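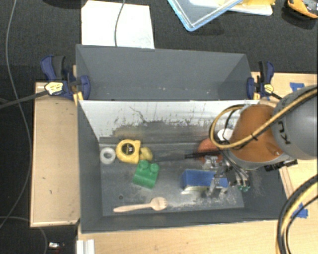 The front bin partway through a session, second one empty behind it.

25/09/2024

We passed 623 usable grasps last night, so I figured it was time for an update on the bin picking project.

For anyone new, the goal is simple to say. We want the arm to reach into a bin of mixed stuff, get hold of one thing, and put it in the other bin. When one side runs out, the direction flips and it all goes back again. Every attempt is saved with the camera view, the arm positions and a yes or no for whether the object made it across. The model learns from those. I call it Vumberg in my notes, after the street I lived on when I started.

The object mix has changed a lot since May. Back then I used only boxes and blocks, and the model got good at boxes and blocks. Then I dropped in a tape measure and it had no idea. Now I try to keep the shapes as different as I can. The wooden spork is the one I would keep if I had to pick a single object. It lies almost flat on the floor of the bin, so the fingers have to come down very close to the bottom to get under the handle, and a small error in height means a miss or a scrape. You can see from the bin what the scrapes add up to.

The blue box has the opposite problem. It is easy to see and easy to reach, and the model would pick it every time if I let it. I now cap how many box grasps go into a training set, otherwise they crowd out everything else.

Clamping the bins was the best change I made all summer. Before that, a hard push against a wall would shift a bin a little, and every attempt after that was slightly off. I lost a full batch of 300 that way and didn't notice until I looked at the error plots. Two bar clamps fixed it. I check them before each session and again at the halfway point.

A session is 96 attempts. It takes most of an evening, because I still stay in the room and stir the objects by hand with the arm stopped. Things drift into the corners otherwise, and corner grasps fail so often that the data gets lopsided. I do want failures in there – the model needs to see them – but a whole evening of the same failure isn't worth much.

Lieven Van Acker wrote to ask if I label by hand. Mostly no. The gripper reports how far it closed, and that covers nearly everything except thin objects, where closed on something and closed on nothing look the same. Those I go through myself the next morning with coffee.

Next up is a softer set of objects, cloth and sponges to begin with. I also need to reroute the cables before I try any steeper approach angles.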